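Section 4: Setting Up Your Lodhi Slow Cooker for the First Time

Welcome, and thank you for bringing a Lodhi into your kitchen! We know how tempting it is to toss in the onions and get going, but please give this section a few minutes first. Most of the calls our help desk takes in December, when so many of these get unwrapped, come down to a step that was skipped on the very first day.

Before you begin

You will need a sink, dish soap, a soft cloth, a measuring cup and a clear stretch of counter near a grounded outlet. Leave 4 inches of open space on every side of the cooker, and a bit more overhead if it will live under cabinets — steam from the lid vent can soften painted wood over the years.

CAUTION: Do not plug the cooker into an extension cord or a power strip. Do not let the cord hang over the front of the counter where a child or a pet could pull it.

First wash and first heat

1. Lift out the stoneware crock and the glass lid. Peel off any stickers and take out the cardboard ring that sits under the crock.

2. Wash the crock and lid in warm, soapy water. Rinse well and dry them with the cloth.

3. Wipe the inside of the metal base with a barely damp cloth. Never put the base in water, and never pour anything into it without the crock in place.

4. Set the crock back in the base and turn it gently until it sits flat. If it rocks, lift it out and look for leftover packing underneath.

5. Pour in 8 cups of cool water and put on the lid.

6. Plug in the cooker, turn the dial to LOW and let it run for 20 minutes. You may notice a slight smell as the heating band warms up for the first time. It fades after a use or two, and opening a window helps.

7. Turn the dial to OFF, unplug the cooker and let everything cool all the way down before you empty the crock.

NOTE: If the smell is strong, or if you see smoke, unplug the cooker right away and call us. Please don't try a second run.

Getting the table ready

A slow-cooked supper is forgiving about time, so you can lay the table well ahead and switch the cooker to WARM when the food is done. Food may be held on WARM for up to 12 hours in models with the Trustia dial, though we think most stews taste best long before that.
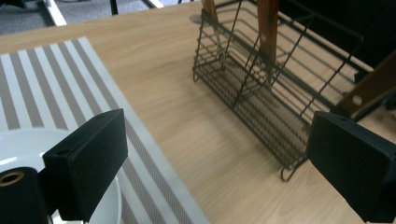 A plate on a striped placemat.

If you like to serve straight from the crock, put a thick trivet down first. A placemat on its own is fine under a plate, but it is not enough protection under hot stoneware, and a cold stone or glass tabletop can crack the crock. Use oven mitts on both handles, and lift the lid away from you so the steam goes toward the back.

CAUTION: The crock stays hot for a good while after it leaves the base. Keep it toward the middle of the table, out of reach of little hands.

Setting the dial for your first meal

1. Fill the crock at least halfway, and leave an inch clear at the top.

2. Choose LOW for tougher cuts and dried beans that have already been soaked and boiled, or HIGH for soups and chicken.

3. Keep the lid on! Each peek lets out heat and adds to the cooking time.

For cleaning and storage, please turn to Section 5.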